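Adding an index to a large Postgres table

A plain CREATE INDEX blocks writes until it finishes. On a busy table, build it concurrently. 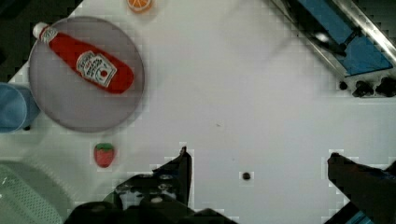

Mohandas Nair
Database administrator, Cosari

Our orders table has 153 columns, so check first which ones your slow query filters on. Run EXPLAIN and look for a sequential scan.

Step 1. Outside a transaction, run:

CREATE INDEX CONCURRENTLY orders_ref_idx ON orders (ref);

If it fails, drop the invalid index before trying again.
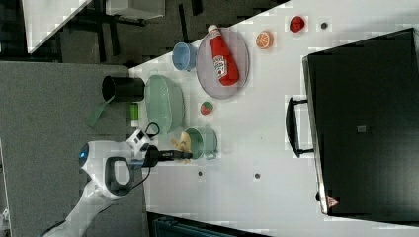 Step 2. Refresh the statistics

Run ANALYZE orders; and then repeat the EXPLAIN.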